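Two-arm box folding bench, build thread (cardboard, leader arms, enclosure)

Forum index > Home and shared shop builds > Manipulators

kerfline
Posts: 212

Moving this out of the general chat thread because it was getting long. The goal is a bench with two small arms that can take a flat die-cut mailer and fold it up without me touching it. It lives in the shared shop in Maltden, in the corner that used to be the sanding station. I sell small printed parts and I fold a lot of mailers in the evening, so that's the excuse.

What I have so far:

Two arms, white links and black joints, on a common rail at the front.
Aluminum extrusion uprights in the back corners, with plain panels on the back and sides.
A gripper on each arm with a bracket and a small module above it.
A patterned mat on the work surface.

The control side is learned from demonstrations. I drive the arms by hand with a pair of leader arms, record the run, and train on the recordings. I have 47 usable runs of the first fold and nothing worth keeping of the second.

The blank goes down flat, a little right of center. I tried to square it up with a stop at first and then took the stop out, because the policy learned to lean on it. 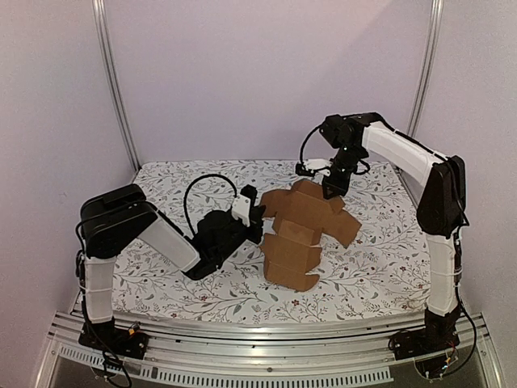 The left arm goes in from the side and the right arm comes down from above near the back. I had them both coming in from the sides originally and the wrists kept getting into each other's space over the middle panel. With one low and one high there is more room, but the high one has to reach a long way back and the shoulder gets warm after an hour.

Questions for people who have done this:

1. Does anyone pre-break the creases before the arms get the blank?
2. Is the mat a problem? It slides a little.
3. Cable routing at the wrist. Mine makes a tall loop and I don't love it.

----

dunnage_dave
Posts: 1,840

Pre-break the creases. I would not even argue about it. A fresh die-cut blank springs back and a small gripper can't hold the panel down and reach for the next flap at the same time. Run every crease over a table edge once and your success rate will go up the same day.

Also, what board are you using? Weight matters more than anything you do in software.

----

kerfline
Posts: 212

Single wall, the thin kind. It came in a bundle from Roner and the box only says "mailer, brown." I can measure it with calipers tonight.

----

tmwakyusa
Posts: 96

I disagree with dave on the creases. If you pre-break by hand you have already done half of the job by hand. On my bench I scored the blanks deeper and left them unfolded, and that was enough. The arm has to learn what a stiff crease feels like at some point.

On the mat, yes, it is a problem. Put strips of shelf liner under it. When the blank moves the mat moves too and then your recordings have two things shifting.

On the cable, leave the loop. A tall loop looks bad but it gives the wrist its full turn. I shortened mine and pulled a connector out of the board at full rotation.

Tumaini Mwakyusa

----

dunnage_dave
Posts: 1,840

Scoring deeper is pre-breaking with a knife. Same thing.

----

tmwakyusa
Posts: 96

It isn't the same thing. The blank still arrives flat and it still resists. You can set a cutter to do it for the whole stack.

----

oxbow
Posts: 31

Is the printed mat going to confuse the vision? I would have gone plain gray. All those leaves and stems are edges, and edges are what the network is looking for when it wants to find the cardboard.

----

kerfline
Posts: 212

I wondered about that too. I did a short test with plain craft paper over the mat and could not tell the difference. The cardboard is brown and the mat is mostly white, so the contrast is good. What did make a difference was light. With the shop door open in the afternoon the back panel gets a shadow across it and the right arm starts to hesitate. I record after 7 p.m. now.

----

oxbow
Posts: 31

A short test on one fold doesn't tell you much. I'd still swap it before you record another batch. If you change it later you may have to throw the old runs out.

----

kerfline
Posts: 212

Update after a couple of evenings.

Shelf liner went under the mat and it stays put. I measured the board at 2 mm. I left the creases alone for now and cut the feed rate on the leader arms so I'm forced to move slower. That did more than I expected. When I go slow I stop correcting at the end of the move, and the recordings are a lot cleaner.

I also changed the handover. Both grippers now work close together near the middle, and the left one stays low at the edge of the cardboard the whole time. 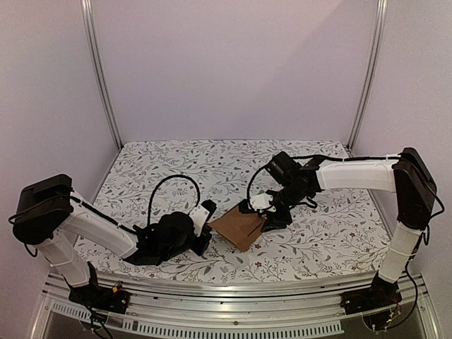 The trade is that the wrists are close again, which is what I was trying to get away from. I put a soft limit in the software so neither gripper can cross the center line by more than 3 cm. It stops the arms dead when it trips, so I need to make that a slowdown. Mulcahy from the metal bench suggested longer fingers to keep the wrists apart. I printed a set in PETG and they flexed too much to hold a flap, so I'm back on the old ones.

----

dunnage_dave
Posts: 1,840

Longer fingers will always flex on cardboard unless you put a rib down the back. Print them on their side so the layers run the long way.

2 mm is on the heavy side for what you are doing, by the way. Try something thinner before you blame the policy.

----

kerfline
Posts: 212

They were printed upright. I'll redo them on their side with a rib. I have some thinner blanks coming from Troseo as well, so I'll run both weights.

----

tmwakyusa
Posts: 96

For the soft limit, scale the velocity by distance to the line. Start at 3 times your stopping distance and ramp to zero. A hard stop in the middle of a recording is useless because the policy will learn to stop there too.

Are you keeping the runs where the limit tripped?

----

kerfline
Posts: 212

I was keeping them. I'll pull them out tonight and retrain without them. The ramp goes in first – I don't want to record anything else with the hard stop in place.

----

oxbow
Posts: 31

Then change the mat at the same time. You're re-recording anyway.

----

kerfline
Posts: 212

I'm only re-recording the second fold. The mat stays until I have numbers on that one.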